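4.3 Setting up the serving table

Carry out this section after the arms have been homed (4.2) and before the first order cycle. It applies to the two-arm Pirunik cell with the donut packing program. One operator can do the work, but a second person must stay within reach of the stop button whenever the arms are powered.

CAUTION: Do not reach over a display tray while the status light is green. Press HOLD and wait for the light to turn amber.

Placing the display trays

1. Press HOLD. Confirm that both arms have stopped.

2. Wipe the table top and let it dry. Crumbs under a tray will tilt it enough to spoil the pick height.

3. Set the two display trays side by side on the table with the open side facing the customer position. Push each one back until it touches the locating strip.

4. Roll each dome cover fully to the rear. Check that it stays there when you let go. If it creeps forward, tighten the hinge knobs by hand. Do not use pliers.

5. On the panel, open Table > Teach and select LEFT TRAY. Jog the right arm to the rear left corner of the tray and press STORE. Repeat for the front right corner.

6. Do the same for RIGHT TRAY.

Note: The program works out the box positions from these two corners. If a tray is moved later, even slightly, teach it again.

Checking the gripper

7. Look at the finger pads. Replace a pad that is torn, shiny or lifting at the edge. Pads are rated for 2,000 picks; the count is shown under Service > Wear, with a warning at 990 picks if the grip force has been set above normal.

8. Move the wrist slowly through its full turn and watch the cable hose. It must keep a loose loop on the outside of the arm at all times and must not catch on a cover handle.

9. Set the clearance over the rear rim of the covers to 50 mm. This is the height for the approach move only.

Test run with boxes

10. Load lined boxes into the trays. Keep at least one position free.

11. Set the speed to SLOW and press RUN. The arm brings one empty box in over the back of the tray and stops at the approach height.

12. Check by eye that the box is level and clear of the cover. If it is not, press HOLD and go back to step 5.

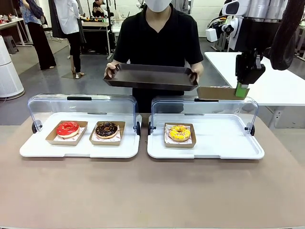 Figure 4-6. Empty box above the rear rim of the right dome cover. Operator at the table with the serving tray.

13. Press CONTINUE. The arm lowers the box and lets go. The box should sit flat, with no corner on the tray edge.

14. Hold the serving tray level at waist height, by its short ends, until the panel shows HANDOVER READY. Keep your fingers below the raised edge.

15. Run the cycle three more times at SLOW. Change to NORMAL only if all of them finish without a fault.

If the panel shows fault 193 (box not detected), the box has slipped or the pads are dirty. Press HOLD, take the box out of the gripper, clean the pads with a damp cloth and start again from step 11. If the fault comes back, see 7.2, Grip sensor.

Enter the taught positions and your initials in the cell log.

Section revised 26 September 2018, C. Greenwood. Checked by M. Tessier.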